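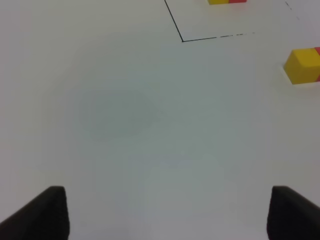
Yesenia Ocampo reckons her wrists noticed before she did. She used to go home from the kitting room at Drindham with both of them taped up, and by December she had quit buying the tape. I've been hearing versions of that all week, so I drove over at 7 a.m. to see what the fuss was about.

For anyone new to town, Drindham packs classroom counting kits, the kind with little colored blocks that kids snap up in first grade. The last big school order was 2,288 kits. Every one of them used to be sorted and paired by hand, at long tables, by people who can tell you exactly which knee hurts when you stand on concrete for a full shift.

Now there's an arm called Skemilari that does the pairing and placing on one line, and the crew that used to do it has been moved around. Two went to quality checks, one went to shipping, and Abundio Cervantes spends his mornings teaching the thing new layouts. He has been there longer than the coffee machine (his words) and he was dead set against it at first!

"I figured they wanted me to train my replacement," he told me. "Now I'm the guy they call when it gets confused, and it gets confused plenty." 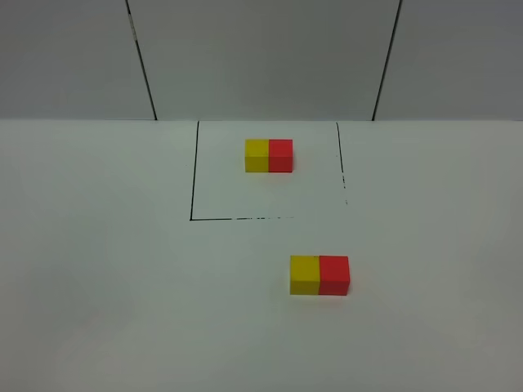 A new layout takes him 30 minutes on a good morning and well past lunch on a bad one. He marks out where the blocks should go, runs it slowly, fixes what he doesn't like and runs it again. The company gave him a small raise for the extra work – he'd like a bigger one, and he asked me to print that, so there you go.

Not everybody is sold. Delwyn Waaka moved to shipping and misses the talk at the tables, where you could get through a whole divorce or a whole ball season before the break bell. Shipping is louder and she works mostly alone. She also wants to know what happens when the second arm comes in, and so do I. Rangi Quinlan, the floor manager, said there would be no layoffs through the spring orders and wouldn't go past that.

The crew meets with him again next month. Overtime and the shipping schedule are both on the list, and Abundio says he's bringing up the raise.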